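2 min read

Call for participants: memories of the Bendow salt market

Damach is a small town on the river Asska, and older people still call its lower part Bendow. The salt market was held there every week until the bridge was closed. We are collecting spoken memories of this market and of the protest march which started from its gate.

We look for people who:

- lived or traded in Bendow, or grew up in a family that did
- can speak with us for about 2 hours, in any language they like
- agree that the recording is kept in the Geraghty reading room

Until now we have 241 pages of notes, but very few of them come from women — we would be especially glad to hear from them. Old receipts and letters are also welcome. We copy them and give them back the same day.

Travel costs inside the district are paid. The talks begin in September and will continue for nine weeks.

To take part, please write or speak to Serpil Tuncer at the reading room. For questions about the recordings, ask for Malachy Hegarty.

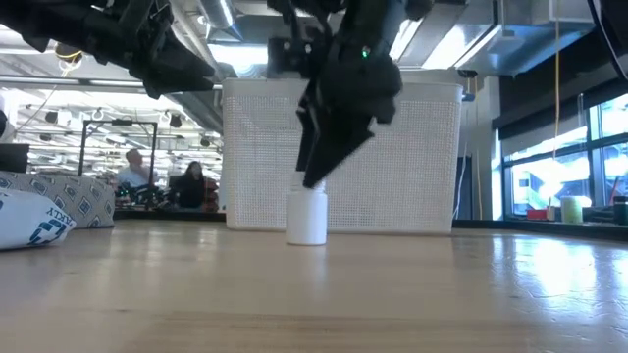 Other calls from the reading room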